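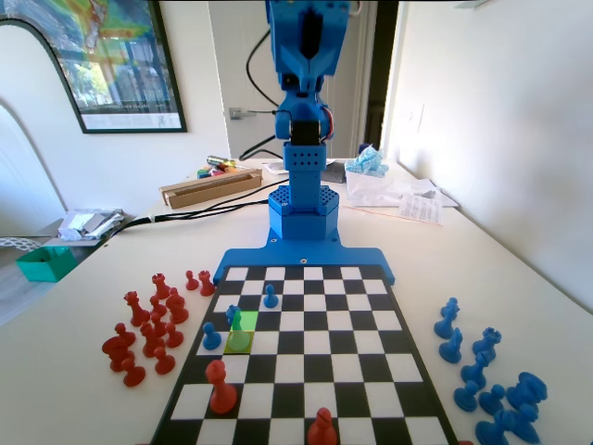 Lorkus endings is a small set of chess endgame positions, all taken off boards we played on, typed up by hand and checked. 101 positions, one text file, nothing fancy. Most are pawn endings or pawns plus one piece, as those are what we kept getting wrong. By the time a game is worth writing down the board looks thin, a few blue pawns spread out, a red one or two near the front, and a pile of reds standing off to the left on the table. So the colors in the notes are red and blue, never white and black. Read the color section before you open the file or half of it comes out backwards.

## What's in the folder

- `positions.csv` the whole set
- `notes.md` longer comments on the ones people argued over
- `sources/` typed score sheets, where we had them
- `CHANGES` what got fixed and when, kept since January

No engine output in here. If you want evals run your own.

## Colors (read this)

**Red = White. Blue = Black.** Red moves first, red pawns go up the board, red king starts on e1. FEN strings use capitals for red and lower case for blue, so any normal viewer will load them, it just shows them as white and black.

The exception is the Langat games. They played blue first for a whole winter. Those positions are already flipped in the csv so everything matches, but the typed sheets in `sources/` are NOT flipped. If a sheet and the csv look like mirror images, check the `source` column first and then complain.

Flipped means ranks and colors swapped, files left alone. Had one where somebody turned the board right round in their head and the king and queen sides changed places. Fixed now.

## Columns

There are 7.

| column | what it holds |
|---|---|
| `id` | plain number, never reused |
| `fen` | pieces and side to move, castling and the rest dashed out unless it matters |
| `source` | Lorkus, Kimar, Langat or Sorneletti |
| `theme` | see list below |
| `result` | win, draw or loss for the side to move, best play |
| `played` | what happened in the game, same three words |
| `comment` | short, sometimes blank |

`result` and `played` disagree a lot. That's the reason the set exists.

## Sample rows

```
id,fen,source,theme,result,played,comment
3,4k3/8/4K3/4P3/8/8/8/8 w - - 0 1,Kimar,king-in-front,win,win,king on the sixth so it wins whoever is to move
14,1K1k4/1P6/8/8/8/8/r7/2R5 w - - 0 1,Lorkus,rook-bridge,win,draw,gave up the pawn. check on d1 first
22,7k/8/8/8/8/7P/4B3/6K1 w - - 0 1,Sorneletti,wrong-bishop,draw,draw,bishop never covers h8
58,8/8/8/8/8/4k3/4p3/4K3 w - - 0 1,Langat,stalemate,draw,draw,flipped from sheet
```

Comments have no commas in them on purpose. We don't quote fields. If you send a row with a comma in the comment it will break the import and I will have to go find it.

## Themes

One per position, even where two would fit. Pick the one the player missed.

- `king-in-front`
- `opposition`
- `outside-pawn`
- `pawn-race`
- `breakthrough`
- `wrong-bishop`
- `knight-vs-pawn`
- `rook-bridge`
- `rook-behind`
- `stalemate`

That makes 10 and I'd like to keep it there. `fortress` was dropped, everybody used it to mean "I couldn't see how to win this." Old `fortress` rows went to `wrong-bishop` or `stalemate`, or got thrown out.

## Where the positions come from

Four groups that meet to play and swap score sheets:

- **Lorkus** is the biggest share. Slow games, sheets are good, moves right to the end.
- **Kimar** mostly beginners. Lots of king and pawn. Handwriting varies, typed versions are fine.
- **Langat** strong players, terrible sheets. Final position only in most cases. See the colors note.
- **Sorneletti** sends finished positions with no moves at all. Good ones though.

Josphat Lyimo typed in the first batch and still checks anything with rooks in it. The mistakes in the comments are mine.

Names of players are left out. Please keep them out of comments too, we had a couple that were basically a grudge.

## How a position gets in

1. Came up in a real game over the board. No studies, no puzzles out of books.
2. At least one side had a real choice to make.
3. Somebody typed the FEN, then a second person set it up from the FEN on a board and compared it with the sheet.
4. Result agreed by 2 people, or looked up in a tablebase if it is small enough.

Step 3 catches the most. Usual slip is the empty square counts, a rank that adds up to seven or nine. Next most usual is a piece gone missing because it was already standing with the taken ones. Clear the captured pieces right off the board before you write anything down. Off to one side on the table, well clear of the border. A pawn parked on the edge will end up in somebody's FEN on the a-file, seen it happen more than once.

## Setting them up on a board

If you're using these for practice and not just reading them:

- Kings first, then pawns, then whatever is left.
- Dark square in the near left corner for red. Sounds obvious. Wasn't.
- Say the side to move out loud. For opposition rows it changes everything.
- Play it out from both sides, then look at `result`.
- On sets where the bishops and pawns are close in height put them next to each other before you start so everyone knows which is which. Some bishops only have a slant to the head to tell them by.

Beginners do well starting on `king-in-front` and `opposition`. Leave `rook-bridge` until they can do those without moving thier lips.

## Known problems

- Id 31 and id 77 are close to the same position, one file apart. Keeping both, came from different games.
- A few Langat rows have the side to move guessed from the result. Marked `stm?` in the comment.
- No queen endings. People resign them before they get interesting.
- `played` for Sorneletti rows is what they told us, no sheet to check against.
- The set leans hard on positions someone messed up. Don't use it to work out how often these endings get won in real play, the numbers would be nonsense.
- Move counters are all `0 1`. The real ones were not kept, so nothing here is any use for fifty-move questions.

## Sending corrections

Give the id, what's wrong and what it should be. A line of moves helps if it's the result you disagree with. "Drawn" alone is not enough, I need to see the defense.

For new positions send the sheet if you have it, the FEN if you don't, and say which color was at the bottom when you copied it. Two phone messages with half a position each is not a submission (you know who you are).

## Use

Free to copy, print, teach from, put in a club handout. Keep the `source` column with it. If you convert to white and black for your own handout change the comments as well, several say "red king" and "blue pawn" and people get confused fast.

## To do

- second check on the remaining `stm?` rows
- diagrams for `notes.md`, in red and blue, big enough to read accross a table
- Kimar sheets from the last bunch, still in an envelope
- decide if the near-duplicate check should count mirrored positions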